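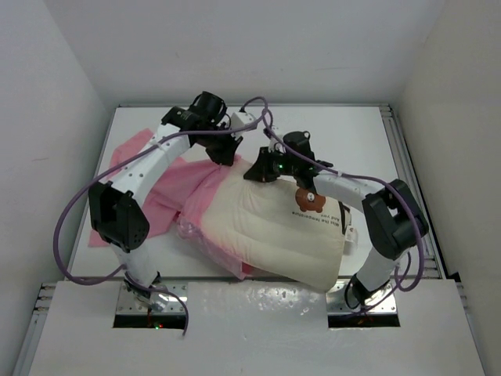
BARENBRIDGE, October

The winter coat collection in Barenbridge has opened again, and this year the organizers ask people to look first for padded and quilted clothes. Coats, vests and warm jackets can be brought to the old Vanags shop on the market square, every morning from 9 until noon, until the end of the month.

Last winter the collection gave out 800 pieces of clothing in Barenbridge and in the neighbor town of Eltley. The need was bigger than this. In January the shelves with children's sizes stayed empty for 2 weeks, and families had to be sent home with only scarves and hats.

The clothes should be clean and completely dry when they are handed in. A quilted jacket often feels dry on the outside while the filling is still damp, and one such jacket in a closed bag can give a bad smell to all the others. The organizers recommend to lay it flat for a full day after washing, to turn it once, and to press the stitched channels gently with the hand. Where the filling has moved into lumps, it can usually be spread again in this way.

Small repairs are not a problem. The Zovitz sewing workshop will again replace zippers and close open seams without payment. Jackets with large burns or with mold cannot be accepted.

Each bag should hold no more than 5 pieces, with the sizes written on a paper label. The clothes will be given out from the middle of November, in Barenbridge first and one week later in Eltley. Blankets are also welcome, but pillows are not.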